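Desk Storage: Clear Bins for Phones and Cases
2 min read

The spring reorganization of the Prarkcombe supply room starts in February, and the small-items shelf goes first. At present, phones, cases and charging leads share one deep carton, and items at the bottom get scratched. The replacement is a shallow clear bin with a ribbed floor, one per desk, kept on the tabletop.

Three bins were compared on paper before ordering: the Skuser, the Okabe and the Sunska. The Skuser has a lid, which was not wanted. The Okabe has a smooth floor. A phone in a hard case slides on a smooth floor when the bin is carried, and it is awkward to pick up flat. Ribs leave a small gap under the edge for a fingertip.

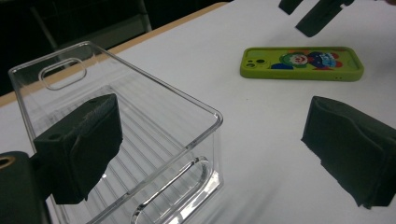 Capacity was worked out from the inside dimensions, with the rounded corners ignored. The Sunska comes to 2,544 cubic centimeters and the Okabe to 1,488. Either is enough for a phone, a spare case and one coiled lead. The larger size was chosen so that a case can lie flat at the bottom without touching the end wall.

Loading order is simple. The phone goes in first, screen up, long side parallel to the ribs. An empty case goes beside it, open side down. Leads go in last and should be tied. Nothing is to be stood on end against the wall, as a leaning case slides out when the bin is moved. Brightly colored cases (lime green, for instance) can be identified through the plastic without a label. Clear or black cases need a label on the inside.

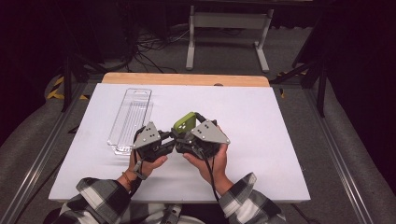
Shona Pollock asks whether the ribs will mark a soft silicone case if it is left in place for several weeks, and whether a felt liner would be worth the money. She would also like the handle openings kept free of tape, having had to peel it off the last set.

Liners are not planned for now. Felt holds dust and hides the contents from below, which matters on the upper shelf. A soft case can be turned over at the monthly check. On the second point, labels go on the long side only.

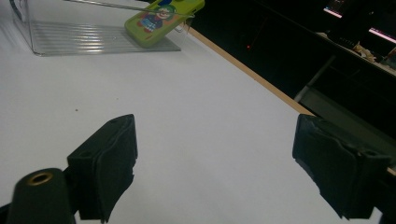
Cleaning is with lukewarm water and a drop of dish soap, then a soft cloth run along the ribs, never across them. Paper towels leave fine scratches on clear plastic and should be kept for the tabletop. Bins are stacked no more than four high when empty. The order is for 1,000 pieces, shared with the other two floors, and the remainder goes to the basement cage, bay 2.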